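So-ying Choi
Housing and Interiors, Term Project
November 18, 2019

# Sunlight and Fabric Fading in Small Rental Rooms

## Why I picked this topic

My apartment at Skurndale has one big window that faces southwest. When I moved in, the landlord's couch had a dark side and a pale side, and the line between them was straight enough to draw with a ruler. The person before me had kept a bookcase against one half of it. I wanted to know how fast that kind of thing happens and whether a tenant can do much about it.

The class handout asked for a question that could be tested at home with cheap materials. Mine was: over one summer and part of a fall, how much does ordinary upholstery fabric fade behind glass, and which simple window coverings slow it down?

## Background

Dyes fade when light breaks up the part of the dye molecule that gives it color. Ultraviolet light does a lot of this, but visible light does some of it too, and heat and humidity can speed it up. Plain window glass blocks most of the shortest ultraviolet waves and lets much of the longer kind through. That is why a chair can fade even if the window is never opened.

The fiber matters as well. Cotton and linen are usually colored with dyes that sit in or on the fiber and can be fairly weak in light. Acrylic sold for outdoor use is often colored before the thread is made, so the color goes all the way through. Polyester falls somewhere in between, depending on the dye. Reds, oranges and bright blues have a bad reputation, and browns and grays are thought to be safer, but I found people in upholstery who disagreed with each other on this. One shop owner in Vivmont told me that gray is the worst color she sells, as it is mixed from several dyes and one of them goes first. The gray then turns pink or green.

There is a standard way to rate fading, called a blue wool scale. Strips of wool dyed to fade at known rates are put out next to the sample, and you compare. I could not afford a full set, so I used a gray card and my own eyes for the first part, and a borrowed color meter for the second.

## Materials

I bought remnants from Paucar, a discount fabric store near campus. They sell the ends of rolls by weight. I chose fabrics that were labeled with their fiber content, and left out anything marked "unknown blend."

The final list was:

- cotton canvas, orange
- cotton canvas, navy
- linen, natural
- polyester velvet, dark green
- polyester weave, gray
- outdoor acrylic, red
- wool blend, brown

Each of the 7 fabrics was cut into strips and stapled to foam board. One end of every strip was covered with two layers of aluminum foil so there would be an unfaded part to compare with. 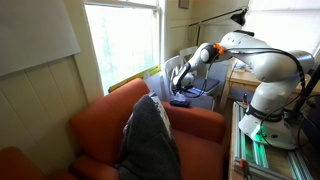
*Photo: So-ying Choi*

Armchairs and couches are harder to judge than flat strips. The top of the back and the tops of the arms get light from above, the front gets it at an angle, and the seat may be under a person or a blanket for half the day. A chair that sits in the same spot all year will usually fade in patches. I did not try to measure this. All my results are for flat fabric facing the window, which is close to the worst case.

## Method

The boards went up in June. I used 2 windows, the southwest one in my living room and a north one in the bedroom. In the living room I divided the window into four parts with cardboard fins:

1. bare glass
2. a sheer white curtain
3. clear UV film from the hardware store
4. a light-colored roller blind, pulled down from noon until evening

The north window was left bare.

I checked the boards at the end of every month and photographed them beside the gray card on the kitchen counter, under the same lamp. On the last check I used a color meter that the textiles lab let me sign out overnight. It gives a number for the difference between two spots. A difference of one is hard to see, three is visible if you look for it, and above five most people will notice.

I also kept a log of sun hours. My phone app recorded weather for the neighborhood and I wrote down how long direct sun reached the boards when I was home. The total came to 1019 hours of daylight with some direct sun on the southwest window. The same app gave 777 hours for the days when I was home to check it, so part of the larger number comes from weather reports and was not seen by me.

## Results

The orange cotton faded the most. Behind bare glass it was visibly lighter by the first check, and by the last one the meter showed a difference well above five. The navy cotton was next. It did not get much paler but it shifted toward purple.

The natural linen did something I had not expected. It got lighter for the first two checks and then looked slightly yellow. My instructor said that undyed linen can bleach and yellow at the same time.

The polyester velvet was difficult to read. Brushing it one way made it look darker than brushing it the other way, and the change from brushing was bigger than any change from the sun. I brushed it downward each time, but I would not put much trust in those readings. The gray polyester turned a little green behind bare glass, which supports what the shop owner said.

The brown wool blend changed a small amount. The red acrylic was under one on the meter in every position.

For the window coverings, the roller blind worked best for every fabric that faded at all. The UV film came second. The sheer curtain helped less than the film, but more than I had guessed. The north window with no covering was close to the southwest window with film.

## Problems with the test

The film section was next to the frame, and a downspout outside shades it in the late afternoon. Some of the credit I gave the film might belong to the downspout. I noticed this in the second month and decided not to move anything.

The staples on the linen strip rusted from condensation and left a mark, so I measured away from that end.

I went home for a week and the roller blind stayed down the whole time. That makes the blind look better than it would with normal use.

I also had only one strip of each fabric in each position. If one piece of canvas was dyed badly, I have no way to tell.

## Cost

The film was the most expensive covering per window, and my lease does not clearly say if it is allowed. I asked the office and they said yes, if it comes off clean. The brand I used, Takell, goes on with soapy water. It peeled off in one piece from the corner I tried. The roller blind cost less than the film and fits inside the window frame on a spring rod, so there are no screw holes. The sheer curtain was already mine.

Slipcovers are another choice, and I left them out of the test. A cotton slipcover will fade too, but it can be replaced for less than a new chair.

## What I would tell a tenant

Move the furniture first. Even a couple of feet back from the glass takes a chair out of direct sun for part of the day. If the room is too small for that, turn the chair or swap the cushions every month so that the fading is even. Pull a blind down in the afternoon when you leave. If you are buying something for a bright spot, read the label and look for solution-dyed acrylic, and ask for a scrap to tape to the window before you decide.

For a follow-up I would like to run the same boards from winter to spring, when the sun is lower and reaches farther into the room. The strips are still stapled up and I have left the foil on.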